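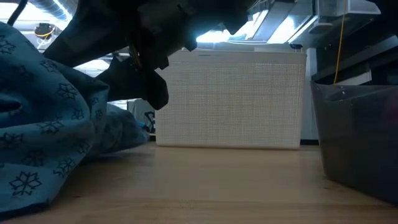
Sudheer Kurian说，《Budum》里最吵的那首歌是写给他外婆的，老人家听完只问了一句，鼓能不能再大声一点。

我当时正在喝茶，差点喷到录音笔上。那首歌叫《锅盖》，听过先行试听的朋友应该知道我在说什么：一上来就是一串失真的贝斯，鼓像有人从楼梯上往下推柜子，Sudheer的声音压在最底下，不看歌词根本不晓得他在唱啥。我一直以为那是一首关于搬家或者吵架的歌（我还跟朋友打过赌，赌的是吵架，好吧，奶茶我请）。

"她耳朵不太好，"他说，"小时候家里放唱片，她总是把音量拧到头，邻居来敲门，她听不见敲门声，于是邻居就在外面一直敲，敲的节奏跟唱片还挺合。我写《锅盖》的时候脑子里就是那个敲门。你仔细听副歌，右边声道有一个木头的声音，那就是我在敲Chettiar的门。"

Chettiar是他们录音的地方，后面我会讲到。先交代一下背景，给刚点进来的朋友：Imik是一支两人乐队，Sudheer唱歌、弹贝斯，另一位成员打鼓，兼管所有会发出怪声的小机器，对外只用"阿桦"这个名字，不接受采访，也不拍照。我写邮件约的是乐队，来的是Sudheer一个人，他一坐下就先替阿桦道歉，说她让他带一句话：鼓的问题请听唱片。行吧！我把本子上关于鼓的问题全划掉了，后来又忍不住问了一半，他也都答了，所以下面有些关于鼓的内容算二手消息，阿桦如果看到觉得不对，欢迎来信骂我。

新专辑《Budum》2024年4月3日由Sundby发行，13首歌，数字版和黑胶同一天出来。我提前拿到了全部音频，来回坐地铁听，做饭听，晾衣服听，听到后来楼下便利店的冰柜嗡嗡响我都觉得是他们的采样。所以这次见面我准备得特别足，问题写了满满一页，结果聊了两个多小时，那页纸上的问题大概没问到一半，因为Sudheer是那种你问他天气，他能从天气讲到音箱纸盆受潮再讲到他中学音乐老师的人。我很喜欢跟这种人聊天，就是整理录音的时候有点想哭。

我先问了专辑名。Budum，怎么念，什么意思？

"布、顿，"他把两个音节拆得很开，手在桌上拍了一下，又拍了一下，"就这个。底鼓，然后是底鼓的回声。我们两个人沟通没什么术语的，她不会跟我说第几小节怎样怎样，她就说，这里要budum，那里不要budum。工程文件里到处都是这个词，budum最终版，budum最终版真的，budum不要动。后来厂牌问专辑叫什么，我打开文件夹一看，那还用想吗。"

我说我还去查了好几种语言的词典。

"真的？查到了吗？"他一下子来劲了，身子都探过来了，"查到好的意思告诉我，我下次采访就说是那个。"

（没查到。如果有读者知道，请留言，我转告他。）

上一张唱片之后，Imik安静了两年。这两年里关于他们的传言我听过不少，说散了的，说阿桦出国了的，说Sudheer改行去做广告配乐的。我挑了个比较委婉的说法问他，这段时间在忙什么。

"你是想问我们是不是散了，"他笑得很大声，隔壁桌都回头看了，"没散，但是有一阵子真的没话讲。我们巡演完回来，东西往排练室一放，谁都不想先去把箱子打开。那种累你知道吧，跟人没关系，就是看见那个箱子就想起下着雨的停车场。后来是房东说排练室要刷墙，让我们把东西挪走，我们才又见的面。挪完了坐在地上吃盒饭，她拿筷子敲饭盒，我就说，哎，这个不错。"

那个饭盒后来变成了开场曲《刷墙》的前奏。我当场翻出手机来听，还真是！又脆又闷的那种声音，我之前以为是什么很贵的合成器做出来的，还在笔记里写了"质感高级"，现在这四个字我决定留着不改，饭盒也可以很高级。

至于广告配乐，他承认做过，做了一条，甲方要求"温暖但是有力量，安静但是抓耳朵"，他交上去一段贝斯独奏，对方回了一个表情。"什么表情我就不说了，"他说，"反正钱是付了的，那笔钱变成了阿桦的一面军鼓，所以你听见《请查收》里面那个军鼓，可以理解为广告行业赞助。"

我顺着问，《请查收》的歌词是不是就在写这件事，里面那句"附件已更新，请以此为准"我第一次听到的时候在地铁上笑出声来。

"歌词全部来自我的收件箱，"他说，"一个字没写，光是挑。我以前写词特别费劲，非要写得像个诗人，月亮啊，海啊，我住的地方离海远得要命。这次我就想，我每天真正在读的字是什么？是邮件，是快递短信，是水电费通知。那些字也有节奏的，'请您尽快'，你念念看，请您尽快请您尽快，这不就是一个很好的贝斯线吗。"

他真的就当场哼起来了，我跟着点头，点得还挺投入。录音里能听见我们俩在那里"请您尽快"了好一会儿，然后服务员过来问要不要加水。

说回Chettiar。喜欢看唱片内页的朋友可能已经发现了，《Budum》几乎所有曲子的录音地点写的都是它。我本来以为是一家很正规的录音棚，想着也许可以去拍个参观稿，结果Sudheer说那地方从前是一间卖布料的铺面，招牌上的字一直没拆，大家就接着这么叫了。里头有很高的天花板，一面墙全是放布的木架子，架子空了以后声音在格子里打转，拍一下手能听见一种毛茸茸的回响。

"毛茸茸"是他的原话。我追问了半天什么叫毛茸茸的回响，他想了想说："你把嘴贴在毛衣上讲话，再退开一点，就那样。"

我回家试了。说不上来，但是我懂了。

"在正经的棚里，一切都太听话了，"他接着说，"你弹一个音，录下来就是那个音，干干净净，然后你要花很多时间把它弄脏。在Chettiar，它录进去就是脏的，外头有摩托车，有人收旧家电，喇叭喊的那个，有一条狗每到傍晚就叫。我们一开始还等它叫完再录，后来发现它叫得挺准时，就把《傍晚》放到那个时候录，等它进来。最后一遍它没叫！我们俩气死了，只好用前一遍。"

所以《傍晚》中间的那声狗叫是真的，网上那个说是采样包的帖子可以更新了。

我问他这样录音会不会后期很痛苦，毕竟鼓轨里混着摩托车，想单独拿掉是不可能的。他说痛苦的是混音师，不是他，然后自己乐了半天，又正经起来，说混音那阵子他们确实吵过。专辑在一月份混完，混之前他坚持要把人声再往里推，阿桦觉得已经够里面了，再推就推到隔壁去了。

"她说，你写了这么好玩的词，为什么不让人听见？我说听不清才好玩啊，你听不清就会去猜，猜出来的可能比我写的好。她说你就是害羞。"他停了一下，转了转杯子，"她说得对，我是挺害羞的。前面的唱片我都是把自己埋起来，埋得很深，人家说哇这个美学，哪有什么美学，就是怕人听见我跑调。"

那最后是谁赢了？

"一半一半吧。《锅盖》归我，随便埋。《请查收》归她，人声放前面，每个字都要清楚，连我吸气的声音都留着。你听那首歌刚开始的时候，我吸了一大口气，像要下水一样。我现在每次听到那里都想快进。"

我倒是觉得那口气特别好，跟他说了。他不太信，但看得出来有点高兴，把话题岔到了吸管上去。（对，吸管，《夜班》里那个像鸟叫的东西是剪短的吸管吹出来的，他详细给我讲了怎么剪，我这里就不写了，怕大家都去浪费吸管。）

聊到这儿我有点得寸进尺，问起了大家最关心的事：上一张唱片里的《北站》，现场还唱不唱？我在论坛上看见过为这首歌吵架的长帖，一派说不唱《北站》就不叫Imik，另一派说终于可以不听《北站》了。

Sudheer先叹了口气，特别长的一口，比《请查收》开头那口还长。

"我对那首歌没有意见，"他说，"它帮我交过房租，我很尊敬它。可是有一段时间，我们唱别的歌，底下的人在聊天，一到《北站》手机全举起来了，唱完手机又放下去。我站在台上就觉得自己是个报站的。阿桦更直接，她有一场把《北站》的鼓打成了另外一首歌的鼓，我唱着唱着发现不对，回头看她，她不看我。"

观众什么反应？

"观众觉得是新编曲，还挺喜欢！"他摊手，"录像现在还有人转，底下留言说解构得很大胆。我跟你讲，那就是生气。"

现在他们的想法是，巡演会带上《北站》，但每一场编法都不一样，有时候可能慢得认不出来，有时候可能只有歌词，没有旋律。他说这么一来他自己上台之前也有点盼头。我问能不能提前透露哪一场是原版，我好去抢票，他说连他也不知道，抽签决定，签在阿桦那里。

说到签约Sundby的事，我原以为会比较官方，没想到也是个糊涂故事。这家厂牌规模很小，出过一些实验电子和民谣，跟Imik这种吵吵闹闹的东西不太沾边。Sudheer说最早是对方发来邮件，想请他们给别的乐队做一首重混，他回信的时候附件贴错了，把还没做完的《夜班》发了过去。

"过了一天人家回我，说这首重混太有意思了，就是一点都听不出原曲。"他捂着脸，"我才发现发错了。我赶紧道歉，对方说没关系，那这首是什么？还有吗？我就把文件夹整个发过去了，连'budum不要动'都发了。"

重混后来做了没有？

"……没有。"他想了想，又说，"我应该做的。你写出来吧，写出来我就得做了。"

好，我写出来了。Sundby的朋友如果看到，请截图保存。

关于跟厂牌合作，他讲得最多的反而是黑胶的事。13首歌要塞进一张黑胶，时间很紧，音量和低频都要让步，而Imik的曲子偏偏全靠低频撑着。厂牌建议分成两张，他舍不得，觉得一张唱片中间翻一次面刚刚好，翻得多了人就坐不住了。最后是把《刷墙》后面那段很长的尾奏剪掉，数字版里保留完整的，黑胶上到饭盒声再出现一次就收住。

"我本来很难过，那段尾奏是我们即兴弹的，弹完两个人都没说话，感觉特别好。可是试压的唱片寄过来，我放上去听，到那里忽然就停了，哎，好像更像那天了。那天也是吃完饭就站起来继续搬东西了嘛。"

我问他自己平时在家听不听自己的唱片。他说做完就不听，要隔很久，久到忘了哪里是怎么录的才敢听。"现在听《Budum》我耳朵里全是工作，这里插头松了，那里我弹早了，她给我使眼色。等哪天在别人车上突然放出来，我没认出来，还觉得不错，那才算做完了。"

这种事发生过吗？

"发生过一次，在理发店。我问理发师这是谁的歌，他说不知道，随机放的，你不喜欢我换一首。我还没来得及讲话他就换了。"

我笑到不行，他自己也笑，又补了一句说那次头发剪得也不怎么样。

中间我们跑题跑得很远，聊到他小时候学琴。他最早学的是小提琴，学得很不情愿，老师总说他弓子拉得像锯木头。他说有一天他故意真的像锯木头那样拉，拉得特别难听，结果老师没骂他，在旁边听完了，说这次力气倒是用对了。"我那时候完全没懂，过了好多年，第一次把贝斯接上失真踏板，弹出来那个声音，我突然想起来，哦，力气用对了。"他现在写歌卡住的时候还会把那把小提琴拿出来锯一会儿，《木屑》那首里从头到尾那条吱吱嘎嘎的长音就是它。

说真的，《木屑》是我在整张专辑里最喜欢的一首，喜欢到有点说不清楚为什么。没有鼓（阿桦在那首里只负责按停止键，内页上还真给她写了这个职务），人声也很少，就是那条长音慢慢地变宽，到后来好像房间里的空气都在跟着抖。我第一次听的时候站在厨房里，水开了都没去关。我把这个跟Sudheer讲，他说那你应该用好一点的音箱再听一次，水就不要烧了，危险。

他问我最不喜欢哪首。我支支吾吾，他说没关系你讲，我就讲了，《电梯》。我觉得《电梯》的想法很聪明，整首歌的音高一直往上走，走到顶就停下来，停一会儿再走，可是听多了会有点烦躁，像真的在等电梯。他点头点得很快："对对对，那首我们俩也投票，她要留，我要删。"

怎么决定的？

"她说等电梯本来就烦，不烦就没写好。我想不出怎么反驳她，就留了。你是第一个跟我站一边的，我回去要告诉她。"

（阿桦，对不起。鼓打得很好。）

快结束的时候我们说到现场。新的巡演还在排，城市没有完全定，他只肯告诉我会尽量挑小一点的场地，天花板要高，最好有点杂物，太空的房间他现在反而不习惯。他们在Chettiar已经试着完整地演过一遍新歌，观众是隔壁店铺的几个老板和那条狗的主人，狗也来了，全程没叫。演到《锅盖》的时候有位大叔站起来去敲门，敲得特别准，Sudheer说他们很认真地在考虑把他带去巡演。

我问设备方面有没有什么变化，其实是替我一个弹贝斯的表弟问的。Sudheer说现在台上越带越少，从前脚底下一大片踏板，踩错了都不晓得踩错的是哪个，现在就留了两块，一块让声音变脏，一块让声音变得更脏。表弟，你听见了吧，别再买了。

阿桦那边则相反，东西越来越多，除了正常的一套鼓，还有饭盒、吸管、一截从Chettiar架子上拆下来的木板，过安检的时候每次都要解释很久。"有一次人家问这块木板是什么，她说是乐器。人家说那你演奏一下。她就演奏了一下。"

然后呢？

"放行了。还给她鼓掌。"

我最后一个问题是外婆。老人家除了嫌鼓不够大声，对整张专辑还有没有别的意见。Sudheer说她每首都听了，坐在沙发上一动不动地听，手里攥着遥控器，谁也不许调低。听到《请查收》，她问他是不是欠了人家水电费。他说没有，那是歌词。她不太相信，过了几天打电话来，又问了一遍。

"我把缴费记录念给她听的，"他说，"念完她说，这个比歌好听，清楚。"

他看了一眼时间，说得走了，排练室那边约好了要试《北站》的慢版，迟到的人负责搬鼓。我们在门口又站着聊了一会儿吸管的粗细，后来他是跑着去赶车的。

《Budum》现在各家平台都能听到，黑胶可以直接跟Sundby订，内页里有全部歌词，除了《锅盖》。我问过为什么没有，Sudheer说让大家猜。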